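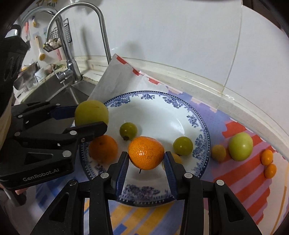
I bought the Ateş tablecloth for a table I no longer own, and it has ended up living on my kitchen counter, where I like it a lot more than I ever did in the dining room. It's the Gallavia pattern, the loudest one they make as far as I can tell, and I went back and forth on it for ages before I clicked. I mean, lavender and red-orange and yellow, all in big blocky shapes, in a kitchen that is otherwise white tile and stainless steel! But put a blue and white plate on it, pile on some tangerines and whatever green fruit you've got, and it suddenly looks like you meant it. The blue flowers around the rim should fight with all that orange and lavender, and to my eye they don't.

So, the practical stuff. I ordered from Kurkon, the home goods shop that seems to carry most of the Ateş line, and paid $30 plus shipping. It came folded into a very flat, very tight square, and the creases took forever to relax. I ironed it on the back side, gave up halfway through, and let the rest hang out over a week of regular use. If you need it for a party on Saturday, don't order it on Thursday.

The size on the label is 204 cm on the long side, which sent me off to find a tape measure (would it kill them to print inches too?). Mine came out a touch short of that after the first wash. On a counter it doesn't matter one bit, I just fold the extra under. On a big table with a proper overhang I think I'd be annoyed.

I've had it for 3 months now and it gets used every single day, mostly as the landing spot for fruit. I'm a person who comes home from the market with a bag of all sorts and tips it out to look at it -- a few mandarins, a big pale green thing, some little yellowish ones I bought without asking what they were -- and about half of it makes it onto the plate. The rest just sits on the cloth until somebody eats it. The pattern is very forgiving with this. A plain linen runner would look messy with loose fruit all over it, and this one kind of swallows it up.
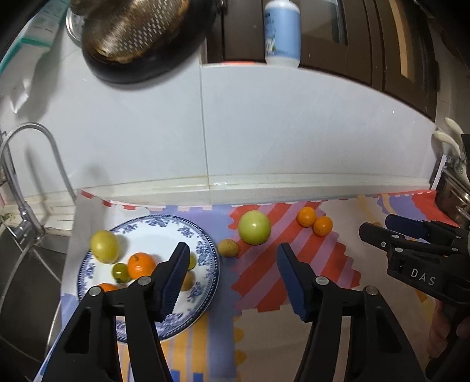

## How it washes

Better than I expected, with one grumble. The care tag says cool water and a short cycle, and I've been running it for 30 minutes with the dish towels. The red-orange is what I was nervous about, so the first time through I washed it alone and hovered over the machine like it was going to explode. The water looked fine and the cream bands still look cream to me. Plum juice came out. Turmeric did not, not fully, but it landed on a yellow part and I can't find the spot anymore unless I go hunting.

The grumble is the edge. I love that sawtooth red and white border, and I've got mine running along the bottom of the backsplash so it looks almost like trim. But the little points curl up after washing and you have to press them flat one at a time. I do the side that shows and leave the others alone.

## Does it slide?

Yes, some. On a smooth counter it wanders toward you when you wipe it, and a heavy plate helps but doesn't stop it completely. I cut up an old Grirwood shelf liner, the grippy rubbery kind, and stuck strips of it underneath, and that has pretty much fixed things. A cheap problem to solve, though I'd have liked Ateş to sort it out on their end.

## What other people say

Kurkon had over 300 reviews up when I ordered and I read way too many of them. A lot of the low ones complain that the colors are brighter in person than on the screen. They are! The lilac especially. In my kitchen, next to the dark brown cabinets, I'm glad of it, and the whole corner by the sink feels less like a place where I only do dishes. In a room that already has a lot going on I could see it being a headache, so maybe look at it in daylight and again at night before you take the tags off.

## Would I buy it again?

I would, in the smaller size, and I'd skip the matching napkins (same pattern, but shrunk down so tiny it just looks busy). Four stars from me. It lost one for the curling edge and the sliding together, and it would have lost another half for the creases if I hadn't been in such a good mood the day it came. I've got my eye on the blue colorway for summer, and if I cave I'll come back and add a note about whether the dye behaves.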